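Avau adds a daily Farnonby flight from Dongate this February

Hello from the Avau office, where the kettle has been on since well before sunrise. I'm Percy Pacheco, I look after routes and timetables here, and I've been allowed to write this one myself because I have been going on about Farnonby for so long that everyone else was glad to hand it over.

So, the news. From February we'll be flying between Dongate and Farnonby every day, there and back, with the morning departure leaving Dongate at 7.40 am. Until now the only way to do the trip with us was to change planes at Escobar, and I've sat through that wait myself more times than I'd like (the café shuts at three, and then you're down to the vending machine). The Escobar flights carry on as they are, by the way. Quite a few of you use them for their own sake and I've had letters!

The new flight will use one of our turboprops. We have 5 of them in the fleet and this one has been in the hangar for a new cabin – fresh seat covers, better reading lights and overhead lockers that close without a shove. It isn't a big aircraft and I won't pretend it is. You board by the steps at the back, you'll hear the propellers, and on a clear morning you get a lovely long look at the coast from the left-hand side. Ask for row 4 if you want my favourite seat.

Bags, fares and what you get

I've tried to keep this part simple. Every ticket on the route includes a cabin bag and one hold bag of up to 17 kilos, so there's no sitting on the bedroom floor with the bathroom scales working out what to leave behind. It's chilly up in Farnonby until well into spring and people do like to take a proper jumper.

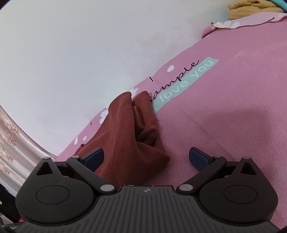
Booking and check-in

Tickets are on sale now on our website, by phone, or at the desk in Dongate if you prefer a face and a paper receipt. The flight number is AV 1042 going out, so that's the one to look for on the board. Check-in closes half an hour before departure and we do mean it, as the aircraft has to be back in Dongate in time for the lunchtime run. You can choose your seat when you book, and you won't be charged for it.

If you already hold a ticket that goes through Escobar and you'd like to swap to the direct flight, ring us and we'll move you over without a fee as long as there's a seat. Have your booking reference handy. Connecting passengers coming in from other airlines should leave a good hour at Dongate – the walk from the main building is longer than it looks on the map. 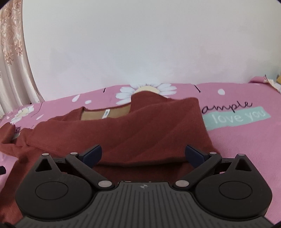
A folded sweater for the trip north.

I'd also like to say a word about the crews. Our pilots have been up and down to Farnonby on training flights this winter, in some fairly lively crosswinds, and they've come back cheerful every time. The ground team there is new to us and they've been brilliant, right down to sending over a tin of shortbread that lasted until mid-morning.

Reporters who'd like to come along on the first flight, or have a look round the cabin beforehand, should get in touch with me through the Avau press desk at Dongate. I'm usually at my desk by 7 am and happy to talk about timetables for as long as you can stand it.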